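Mindetti User Forum > Methods and Results > Two-arm handover in sim: is the shorter rollout set good enough?

clistden_pat
Posts: 414

Evening all. I've been meaning to write this up since the spring and kept putting it off, so forgive the length. Some of you will remember I was trying to reproduce the Prusotport handover result, the one where the policy is trained only on simulated rooms and the rooms get reshuffled (wall colors, furniture, floor) every few episodes. My version does the reshuffle every 20 episodes, which is a lot lazier than what they did, and I wanted to see how much I could get away with.

The short version is that I got away with quite a bit! With 13 room layouts I get nearly the same success on held-out rooms as I did with the full set, and training finishes before I've had my second coffee. What falls apart is the approach. The arms come up fine, they turn toward each other fine, and then they hang there as if each one is waiting for the other to go first.

gripper_gus
Posts: 20

Lovely to see this finally posted, I'd been wondering how you were getting on. I'm going to push back a little though. "Nearly the same success" depends an awful lot on when you stop the clock. If your arms hesitate and you give them a generous time limit, they'll get there in the end and the table looks great. What does it look like if you cut the limit in half?

clistden_pat

Fair question, and not as good, I'm afraid. I'll rerun it with the shorter limit and put both columns up side by side. I still think the layouts are the wrong place to look, mind you. The hesitation is there in the training rooms too.

tindall_bench
Posts: 7

I'm with Gus on the clock but with Pat on the layouts, if that's allowed (my first proper post in this section, be gentle). We see the same waiting behavior on the Tindall tasks and for us it came from the reward. Both arms were paid for closing the gap, so either one could sit still and collect while the other did the work. We split the payment per arm and most of it cleared up within a day.

gripper_gus

Hmm, splitting it gave me the opposite trouble, with both arms rushing in and bumping. I wouldn't call that cleared up. Pat, could you post a view of where it stalls? It's hard to argue about a gap I haven't seen. 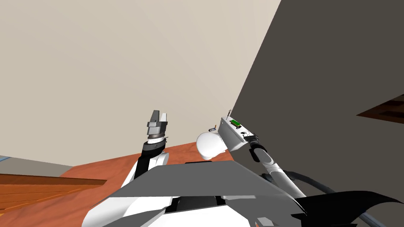 Posted by clistden_pat on June 18, 2020 | Methods and Results

Good idea, so there you go. It's one of the beige and dark gray rooms with the wooden floor. Left gripper is up with its fingers a little apart, right arm is reaching in on the diagonal, and they're facing one another over the gray panel with that gap between them. I'd like to know what you both make of the spacing. I did try Tindall's per-arm split on a small run this afternoon and saw a bit less dithering, but it was one seed and I wouldn't hang my hat on it.

tindall_bench

Oh, that's very familiar! Before you change anything else, try a few more seeds with the split and leave the layouts alone. If you get Gus's bumping, a small penalty on closing speed helped us, though it took a fair amount of fiddling to find a value that didn't just bring the waiting back.

gripper_gus

I'll grant you it's a good clean case to test on. I still want to see the short-limit column before I believe the 13 layouts, but I'd be glad to be wrong, it would save me a mountain of compute.

clistden_pat

You'll have it, Gus. The machine is booked for other work until July, so more seeds with the split first, then both time limits on the old reward and the new one. I'll post the config files in this thread as well so anybody can run along with me.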